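## 3. Setting up a tour stop

You'll need the Kirnham dashboard open, a finished book (or one that will be finished by launch, we've all been there) and a list of bloggers who have said yes in writing. "Ooh, sounds fun" is not yes.

1. Click **Tours**, then **New tour**. Type the title exactly as it appears on the cover. Kirnham copies it to every host page, typos included.
2. Under **Series**, enter the volume number. For a stand-alone, leave the field blank. Entering 0 makes the book a prequel and sends a cheerful notice to your whole mailing list.
3. Add your hosts. The free plan allows 11 stops. The paid plan allows 99, a number chosen by someone who has never had to answer the same interview questions 99 times.
4. Give each stop a type: **Excerpt**, **Interview**, **Review** or **Giveaway**. A stop can have two types but it can't have three, so pick your favourites.
5. Press **Save as draft**. The button beside it, in the same colour, is **Send to hosts**. We have raised this with the designers.

> **Note:** Excerpts may come from the first 3 chapters only. If your opening chapters are all prologue, weather and the history of the moon colonies, that's between you and your editor.

### 3.1 Adding a giveaway

Our worked example is the tour for *Clotska*, Chiharu Ueda's novel about a salvage crew and the city that wakes up under them. It had signed paperbacks, a map of Volencombe harbour, and a great many entrants who hadn't read the rules.

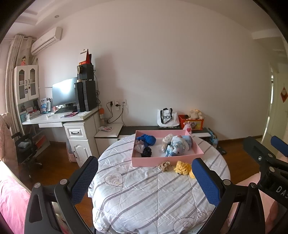 Prize listings need a title, a quantity and a postage region before Kirnham will let you open entries. The **Description** box takes plain text, and vague wording comes back to haunt you. "Assorted goodies" could mean a signed hardcover, or it could mean a shallow pink box of bundles on a quilted tablecloth, one of them bright blue and one crumpled and black. Name each item. Readers who cross a galaxy with your heroine on faith will still write in to ask whether the bookmark has a tassel.

1. Open the stop and choose **Giveaway > Add prize**.
2. Fill in the three required fields.
3. Set a closing time. Kirnham uses the host's time zone, so midnight in one place may be lunch in another.
4. Tick **Draw automatically** unless you enjoy pulling names out of a hat.

> **Caution:** Once the first entry arrives, prizes are locked. You can add to a listing but you can't take anything away.

### 3.2 If a host goes quiet

Kirnham sends one reminder the day before the post is due. After that, open the stop, choose **Reassign** and pick a spare host. The Kawaguchi template (see **Templates > Messages**) is polite enough for most situations. Its December version also mentions the holidays.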